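Category: Student Projects > Industrial Networks

Comparing Modbus RTU and a CAN-based link for pump monitoring

Our group looked at how well two serial fieldbuses carry pressure and flow readings from a small pump station. The test setup had 18 nodes on one cable run of 44 meters. Cisternas lent us the pump skid, and the controller was a Dellex unit the department already owned.

For the Modbus RTU part, the controller polled each node in turn. One full cycle took 237 milliseconds with all nodes answering. When we unplugged two nodes the cycle got much longer, as the controller waited out the timeout on each one before moving on. We shortened the timeout and that helped, but one slow flow meter then started to drop out.
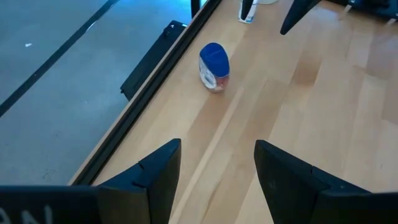

Facundo Ledesma objected at the midterm review that we were blaming the protocol for a polling list we had written badly, and that the slow meter should have had its own timeout. We changed this and ran the Modbus tests again. The dropouts stopped.

On the CAN side, nodes sent a reading only when the value changed. Bus load stayed low until the pump started, when nearly all the nodes sent at once. Low-priority messages were late then -- none were lost in 2000 logged starts.

Termination gave us the most trouble. The Lultell connectors have a built-in resistor with a small switch, and two of them in the middle of the line had been left on. We spent most of June on errors that came from this.

For a station of this size we would use Modbus RTU with a timeout set per device.

3 comments | 12 shares

Related
Grounding and shield connections on the Cavesari test bench
Reading a 4-20 mA loop with a low-cost converter
Choosing a baud rate for long cable runs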